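Kisilska Community Kitchen: progress report to the Clivix Small Grants Fund, November

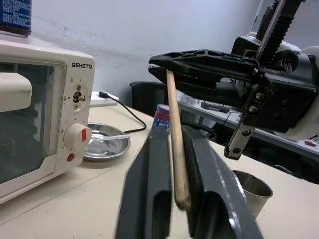
What has the grant paid for so far?
A worktop where people can learn to cook for one or two with a small oven, some plain tableware and no full-size cooker. The rest went on ingredients and the electrician's visit.

We've had a cracking start! Since the last report we have run 9 of the 13 sessions we promised, and the Sunday group is full every time (there is a waiting list now, which we never expected). Most people who come live in single rooms on Kisilska or just behind the Kołodziej building, and a toaster oven is all they have to cook on. Learning on the same sort of thing they've got at home makes a real difference - they go away and try it that evening.

The toaster oven is a cream one marked QSHETA. It does nicely for baked potatoes, cheese on toast, small trays of vegetables and a surprisingly good apple crumble. The temperature dial has only a short metal stub where you'd want a proper knob, so a replacement is top of our shopping list. The timer knob is big and has a red stripe on it, so it's easy to read when you're busy chopping.

We also bought steel plates and spoons from Fasatska, who gave us a fair price and delivered to the door. Total spend on tableware was 59 pounds.

Still to do:
Five more recipe cards, in large print
A cable tidy for the power strip at the back of the table
The last four sessions, including the soup and flatbread one everybody keeps asking for

We would love someone from Clivix to come and eat with us. Sunday sessions start at noon and there's always enough crumble.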